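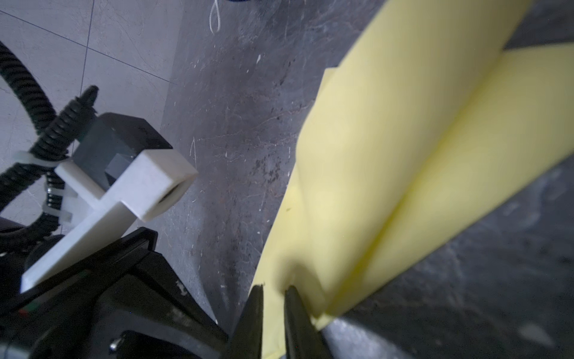
Covers warping on case-bound notebooks, grain direction or glue?

Started by pressboard_pat

pressboard_pat
I've been making case-bound notebooks since last October and I keep getting warped covers. I've done nine books so far and six of them have bowed outward, away from the text block. The boards are 2 mm greyboard, the cover is a decorative paper from Garanmont, and the endpapers are plain coloured sheets from the craft aisle. I use straight PVA, brushed on, and leave the book under two dictionaries overnight.

The boards are flat when I cut them and flat when the cover goes on. The trouble shows up a day or two after I put the endpapers down. Is this a grain problem or am I using too much glue?

inkandlinen
Grain, almost certainly. Board, cover paper and endpapers all need the grain running head to tail, parallel to the spine. If one of them runs across, it will stretch the wrong way when it gets damp and then pull as it dries.

Bend a sheet over loosely without creasing it and feel how much it pushes back. Then turn it and do the same the other way. The softer bend is parallel to the grain.

pressboard_pat
I tried the bend test on the endpapers and couldn't feel a difference. They're fairly soft. The cover paper was obvious.

Wulan Hartono
Cut a small square from the sheet, mark which edge is which in pencil, and wet one side. It will curl into a tube within a few seconds and the tube lies along the grain. For soft papers I find this more reliable than bending.

Also, outward bow usually means the outside is pulling harder than the inside. If your endpaper is a light sheet and the cover paper is heavy, the endpaper can't balance it even when the grain is right. I line the inside of the board with a sheet of cheap bond before the endpaper goes down.

fold_and_file
I'm going to disagree with the "almost certainly" above. I've done books with cross-grain endpapers because I liked the colour and only had offcuts, and they've stayed flat for years. Two dictionaries overnight isn't enough weight or enough time. PVA skins over quickly but the moisture stays in the board a lot longer than that. Leave them three days with blotters and change the blotters the first evening.

inkandlinen
You can get away with it on a small book. On anything A5 or bigger I wouldn't. What size are they, Pat?

pressboard_pat
A5, and one A4 sketchbook, which was the worst of the lot. 92 pages in that one. The notebooks are 127 mm wide once trimmed.

fold_and_file
My cross-grain ones were A6, so fair enough on size. I still think pressing time is half of it.

Tiburcio Cárdenas
I'd look at the glue. Straight PVA goes on thick unless you're quick, so people add water to get more working time, and the water does the damage. Pat says it's undiluted, but how much is being brushed on? If you see it squeeze out at the edges when you rub down, it's too much.

I use a mix of PVA and methyl cellulose and a small foam roller. Brinard sell a ready-made mix, which is fine but dear for what it is. Making your own costs a fraction of that.

pressboard_pat
There is squeeze-out, yes. I thought that was a good sign.

Wulan Hartono
It isn't, and it can stick your first pages together too. Put a sheet of waxed paper between the endpaper and the text block before you close the cover. Baking paper works.

glueyfingers
Don't dilute and don't use methyl cellulose if you live somewhere humid. I'm on the coast and my mixed-glue books took a week to settle and two of them grew mould. Straight PVA, thin coat, done.

Tiburcio Cárdenas
I've never had mould in it, but I'm inland and it's dry here. Could be the storage as much as the glue.

glueyfingers
They were on a shelf in the lounge room, same as all the others. The straight PVA ones were fine.

Lins_bindery
Where are people buying long-grain sheets in small quantities? Clendell want a minimum order of 800 and I need 30.

inkandlinen
Try a proper art supplier and ask to see the full sheets. They often have the grain noted on the drawer. Craft aisle paper is a gamble because it's cut whichever way wastes the least, and two colours in the same pack can run in different directions.

pressboard_pat
Update, August 23, 2026. I did the wet square test on all my endpaper stock. Four of the colours run short grain and two run long. The three books that stayed flat were all made from the two long grain colours, so I'm going with grain as the main cause. I've made one more with a thin coat, a lining sheet and three days under weights. Flat so far. The A4 sketchbook is still bowed. Is there any way to save it or do I take the covers off?

Wulan Hartono
Line the inside with another long-grain sheet over the existing endpaper and press it again. It might pull back. If it doesn't, cut it out of the case and make a new one, the sewing should be fine to reuse.

fold_and_file
Give it the full three days this time.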